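The rulebook for pressing a button

The document that governs how a robot may press a button at Arkine runs to 16 pages. I read it on the train, between a stag party and a man eating a pasty, and I would like it known that I finished it. Page four is given over to the word "pressed". Page five revises page four.

Arkine is a small test house on the sort of industrial estate where every unit is either a gym or a tile showroom. Firms send it robot arms, or more often the software that drives robot arms, and Arkine tells them how good they are at ordinary fiddly jobs. Buttons, switches, dials, plugs. The customers are usually sure they know the answer already. One of them, a start-up I agreed not to name, arrived last spring with a slide claiming its system was right nearly every time. Arkine's staff asked what counted as a time, and the meeting went on until the sandwiches curled.

That question is most of the job. Ask ten robotics engineers whether an arm has turned a dial from one number to another and you will get a shrug, a graph and eight definitions. Does it have to stop dead on the mark? Is halfway between two numbers a failure or a near miss? If the arm overshoots, thinks better of it and comes back, has it done well or badly? The house view, set out on page nine, is that it has done well but slowly, and the score sheet has a column for slowly.

For years each lab answered these things for itself, and each lab, by some strange chance, picked the answers that suited its own machine. The papers were full of success rates that could not be compared with one another. A robot that managed a job in one building fell to bits in the next, where the table was a bit higher and somebody had left a window open.

So there is now a code of practice. It was drawn up by Arkine and two firms that compete with each other for everything else, Selleck and Leckie. Selleck makes grippers and thinks all problems are gripper problems. Leckie writes control software and takes the opposite view. I am told the first three meetings were spent on the title. The result is called the Bench Code, which sounds like something cricketers might have, and it is free to anybody who wants it, a number which has so far been modest.

Its rules are less grand than you might expect from anything with numbered clauses. The task must be the same object every time, bolted up the same way. Every run begins from a written starting state: which way the switch is set, where the dial points, which plugs are in. The person who resets the bench may not be the person who wrote the software. No run may be struck out once it has begun, even if someone sneezes. If an arm does the right thing by accident, such as catching a button with its elbow on the way to somewhere else, the run is marked as a failure and the arm, I suppose, has a think about itself.

The sneezing clause is real, by the way. It is 6.2, "Startle and involuntary movement of personnel". There was a run, there was a sneeze, and there was an argument about whether the operator's jolt had helped the robot. The customer wanted the run thrown out when the result was bad and kept in when it looked good, and this was all within the one afternoon.

Then there is the matter of how many goes. Under the code a machine has to attempt each job 75 times before anyone may print a percentage. Leckie wanted 1,000. Selleck, who would have been paying for the fingertips, wanted rather fewer. Seventy-five was where both sides were equally cross, and that seems to be how most of the world's standards were arrived at. I have since looked at the label on my kettle with new sympathy.

I visited on a Wednesday, which is resetting day. It was quiet in the way a library is quiet, apart from the arms, which make a noise like someone slowly winding a very expensive watch. The staff talk about the task boxes with the weary fondness other people keep for old cars. They argue about wear. A button that has been pushed 3,000 times is a softer button than it was, and a robot that trained on the stiff one may be flattered by the soft one, or baffled by it. The code says the parts must be swapped on a schedule and the old ones kept in a labelled bag. I was shown the bags. There is a whole cupboard of them, each with a date and a signature, and I cannot imagine who will ever ask to see one, though I am sure that on the day they do it will be about money.

Light gets a clause of its own, and a long one. Early drafts simply said the bench should be "well lit". Someone at Selleck then ran the same arm on the same box in morning sun and again under strip lights, and got two results so far apart that they might have come from different species. The present wording asks for plain pale walls round the work, steady light, and a note of any shadow that falls across something the robot has to read or touch. There is no ban on shadows. An arm casts one wherever it goes, the poor thing, and it usually lands exactly where it would like to look.

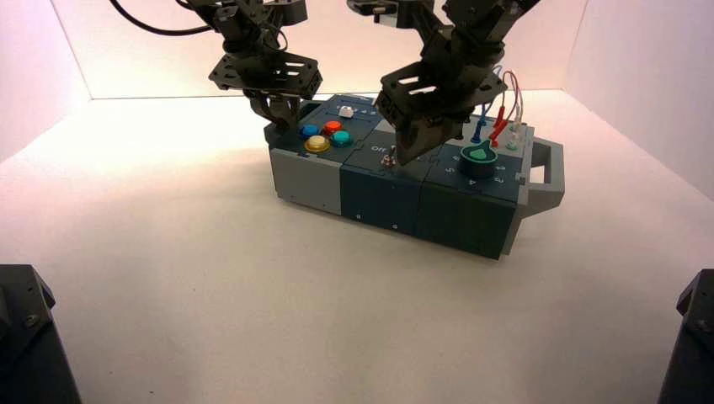 Two arms make the paperwork a good deal worse than one. With a single arm you need only ask what it did. With a pair you have to ask which one did it, whether the other was meant to be waiting, and how close it may wait without being said to take part. The code calls this "standing by" and gives it nearly two pages. A second arm may hover. It may not rest on the box, steady the box, or nudge the box in a helpful direction, unless the task sheet says so beforehand. I have worked in offices where a rule like that would have emptied the building.

The clause that people grumble about most is the one on labels. Say a toggle switch has a word printed next to it. Is the robot supposed to read the word, or is it enough to know which way the lever goes? Leckie's people hold that reading is the whole point, because out in the world switches are fitted upside down by tired men in lofts. Selleck's people hold that a lever is a lever. The code settles it by making you declare in advance which sort of test you are running, and then holding you to it. Customers hate this. They would much prefer to find out afterwards which one they had passed.

Not everyone is won over. Ovuvano, which runs warehouses and has bought more robot arms than it cares to discuss, sent the authors a polite letter saying that its own machines would never meet a neat box on a clean floor, and asking what any of this had to do with a split carton of dog biscuits at four in the morning. It is a fair point. The reply, which I was allowed to read but not to copy, ran to a page and a half and boiled down to this: if you can't say for certain whether a machine has flicked a switch, you have no business making claims about dog biscuits.

I have some time for that. I also have some time for the dog biscuits. The trouble with any bench test is that people start building for the bench, and Arkine knows it. A robot could become the finest operator of one particular box in the country and be no use at all near a light switch. The draft of the next edition has a section of "unseen" tasks, with parts moved about and buttons changed for others, to be kept in a locked cabinet until the morning of the test. There is already a dispute over who holds the key. Selleck has suggested Selleck.

My own favourite part of the code is an appendix at the back, headed "When to stop". It lists the things that should make an operator halt a run: a smell, a cable gone tight, a noise the operator has not heard before, a visitor leaning in. I had been leaning in. I was asked, very nicely, to stand behind the yellow tape, and my name was written on the sheet for that run under 6.2.

The second edition is due in December, if they can agree on page five.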